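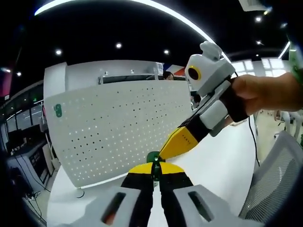 Cường Triệu wrote to me in March that a pegboard standing on a desk is the worst of both worlds, too short to be a wall and too flimsy to be a shelf, and that anyone who wants to hang things up should go find a real wall and leave the poor desk alone.

I have been turning that over ever since, partly out of affection for Cường, who has sent me more good letters than I have answered, and partly because I think he is wrong in an interesting way. I like a pegboard on a desk. I like it better than the fabric panels I sat behind when I was young, better than the frosted plastic that came after them, and a good deal better than the wide open table with nothing on it that every office seemed to want for a while. Let me try to say why, and please forgive me if I take the long road, I usually do.

I went to work in Latoldale in 2000, on the second floor of a building that belonged to a company called Femum, and the desks there were divided by panels covered in a scratchy oatmeal cloth. You could push a pin into them. That was the whole of their talent. You pinned up the phone list, a postcard, your kid's drawing, and in a year you had a thick coat of paper that nobody read, yourself included. If you needed a pair of scissors you opened the drawer, and if the scissors weren't in the drawer you got up and walked around asking people, which took up most of a pleasant morning.

What a pegboard does, and I think this is the part Cường skips over, is let the thing itself hang there. You don't pin up a note about the scissors. You hang up the scissors! They have a place, and the place shows when they're gone from it. I know there are people who find this fussy. My sister is one (she keeps her kitchen tools in a crock and swears by it, and I will admit that she cooks better than I do). But a desk that gets shared, where one person is using it at nine and somebody else at four, can't run on one person's memory. The person at four has no idea which drawer you had in mind.

Then there is the matter of height. Cường says too short to be a wall, as if that settled it. I say too short to be a wall is just right. With a low panel you can see the top of somebody's head over there, and a head of hair tells you most of what you need to know: they're in, they're bent over something, don't bother them yet. With a tall panel you have to go around and look, and by then you have bothered them. With no panel at all you have their face in front of you all day long, and they have yours, and you both end up working with headphones on and your eyes down like two people who've quarreled on a train.

I grant him the flimsiness, some of it. There are bad ones. I bought one for the back room at home, a Maltix, for 147 dollars, and it leaned from the first day. I hung a tape dispenser on it, a heavy old thing I'm fond of, and the whole panel bowed at me like a waiter. The hooks were no better. They came out along with whatever you were lifting off them, every single time, and rolled under the radiator. If that was the kind of board Cường met first then I don't blame him one bit. A hook that doesn't stay put is a small insult repeated all day, and you stop hanging things up, and in a month the board is bare and the desk is buried.

So my opinion comes with conditions. The feet have to be wide, or the panel has to be clamped to the desk. The holes should be close together, so that a small thing can sit beside another small thing without a big gap of nothing in between. And whoever sets it up has to leave it mostly empty. This last one is hard for people. They see all those holes and feel a duty to them. They fill the board corner to corner on the first afternoon, very neatly, and then there's nowhere for the next thing to go, and there is always a next thing.

I'd put the color of the little pieces on my list too, while I'm at it. A white board over a white table can be a cold sort of combination, a bit like a dentist's, and what rescues it is a bright small object or two. Green does it very nicely. Your eye goes straight to it, and you can find the thing again after you've dropped it, which at my age counts for a lot.

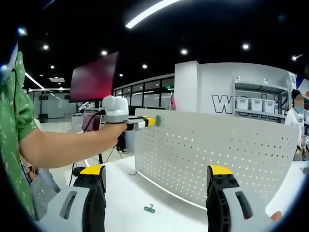 A small round green disc near the top edge of the pegboard, and a key-shaped piece on the tabletop.

There's one more argument of Cường's that I should be fair to. Later in the same letter he says that a desk ought to be cleared at night, all the way down to the surface, and that a board full of things is only a mess that has been stood on its end. He learned this from a man named Âu who taught him bookbinding, and who would wipe his table bare at six o'clock however much was left to do. I find that very beautiful, and I tried it for most of one winter. What happened was that everything went into a box at six and came out of the box at eight the next morning, and I spent the first part of every day hunting through the box. Mr. Âu, I suspect, had a better memory for boxes than I have. Or he had fewer small things. Small things are the whole trouble - nobody ever lost a table.

And a mess stood on its end is an improvement, if you ask me. You can get your elbows on the desk. You can set down a cup. When I clear up in the evening now (I have a sturdier board these days, a heavy steel one from a school that was closing, and it would take two of me to knock it over) I go along with a handful of bits and hang each one where it goes, and the table comes up from under them little by little. It's slow. I could do it faster with a box. But I've come to look forward to it, and I sleep better having done it, and in the morning I sit down and reach for the thing I want before I've quite woken up.

There is room for disagreement about where such a board should stand. Some people like it at the back of the desk, against the window, and I think that wastes the light. Some like it off to one side, which suits a right-handed person on the right and drives a left-handed one up the wall. I prefer it across the middle of a big table with somebody on either side, so that both of you can get at the top edge. You do have to agree on what hangs where. We had a fairly warm discussion at our house over the good tweezers, and they now live on the upper row, in the open, where either of us can see who has them.

Cường will write back, I'm sure of it, and he'll tell me I have described a wall after all and only need to finish building it. I'll answer him this time. I've already got the stamps out, and they're hanging in a little bag on the second hook from the left.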